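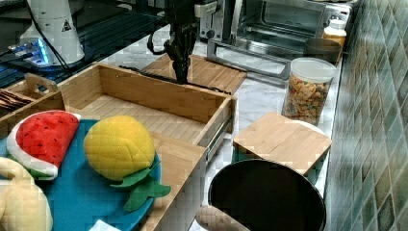 Unit 4: Storage and Work Surfaces in the Small Kitchen

Course handout, Home Planning I
Revised 8 April 2025

Read this before the second studio session and bring it with you. The measuring exercise at the end is due the week after.

4.1 Where we are in the course

Units 1 to 3 dealt with the room as a whole: doors, windows, plumbing, and the path people take through the space. From now on we work at arm's length. The questions are smaller. Where does the bread knife go? How far does a person walk with a full pot? What has to be moved before anyone can start chopping an onion?

Most students want to begin with cabinets. We begin with the counter, and the cabinets follow from it.

4.2 The counter as working space

A counter has two jobs that compete with each other. It is a place to work and it is a place to leave things. In most homes the second job slowly takes over. A toaster oven arrives, then a kettle, then a bowl for keys, and the cook ends up working on whatever strip is left.

When you draw a plan, mark these separately:

Fixed surface: counter taken up by the sink, the stove, and anything too heavy to move every day.
Parked surface: counter under small appliances and containers that could be moved but usually are not.
Free surface: what remains.

Only the free surface counts as work space. Plans handed in with the whole counter shaded as work space will be returned.

For the exercises in this unit, use a counter depth of 60 cm. Parked items normally sit at the back, so the free strip runs along the front edge. Check that a cutting board fits on it the long way and the short way.

4.3 Reach

Reach matters more than volume. A deep cabinet holds a lot, but the things at the back of it might as well be in another room. We sort storage into three zones:

Near zone. Reached with the elbow bent, without leaning. Daily items belong here.
Middle zone. Reached with a straight arm or a slight bend at the waist. Weekly items.
Far zone. Needs a step stool, kneeling, or moving something else first. Seasonal items, spare jars, the big roasting pan.

Reach differs a good deal from person to person – a seated cook has almost no far zone that is any use at all. Draw the zones for the person in the assignment, and leave your own height out of it.

4.4 Drawers and shelves

A shelf shows you its front row. A drawer shows you everything in it at once, but only when it is pulled out, and it needs clear space in front to do that. In a narrow kitchen the open drawer and the person standing there want the same piece of floor.

Points to check for any drawer:

How far it comes out. Some stop well short of full depth, and the last part is lost.
What it runs on. Wood on wood is simple and can be repaired at home, but it may stick in humid weather. Metal slides run more easily and take up some width.
Whether the front clears the handles of its neighbors.
What happens when it is loaded. Open and close it full as well as empty.

Countertop drawer units are common in rented apartments, where tenants can't change the built-in cabinets. They put small items in the near zone, and the top of the unit can be used as a shelf. The cost is parked surface. A unit with its drawer open takes up a good part of the counter depth, so draw it open on your plan.

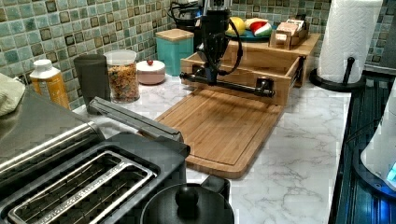
Figure 4.1 Countertop drawer unit with the drawer pulled forward; the top is in use as a shelf.

4.5 Sorting what goes in

Before choosing any storage, make a list of what must be stored. Students who skip this step nearly always draw too many cupboards and too few shallow drawers. Go through the list and write one letter beside each item: D for daily, W for weekly, S for seasonal. Anything without a letter after two passes goes on a separate sheet headed "Why is this here?"

Group by task, and let the type of object come second. Baking things together, coffee things together. A measuring cup used only for rice belongs with the rice.

4.6 The two sample apartments

We will use two floor plans in studio, named Pero and Lovis. Both are on the course page.

Pero is a galley kitchen in a building dated 1858. The walls are not square, so measure the drawing at both ends. The clear width between the counters is 1000 mm.
Lovis is a single wall of cabinets in one corner of a living room. There is no pantry, and the only tall cupboard holds the water heater.

The Liltano plan from last September has been dropped and will not be on the test. Ignore it if you have an older copy of this handout.

4.7 Exercise

Work in your own kitchen or one you have permission to use.

1. Draw the counter to a scale of 1:10. Show fixed, parked, and free surface with three kinds of shading.
2. Mark the near, middle, and far zones for the person who cooks there most often.
3. Pick one drawer and list its contents with D, W, or S beside each item.
4. Move one parked item somewhere else for two days. Write a short paragraph on whether it came back, and who put it there.

Hand in the drawing and the list on paper. The paragraph can be typed or written by hand, one page at most.

Reading for next time: the chapter on lighting in the Raju course reader, up to the section on under-cabinet lamps.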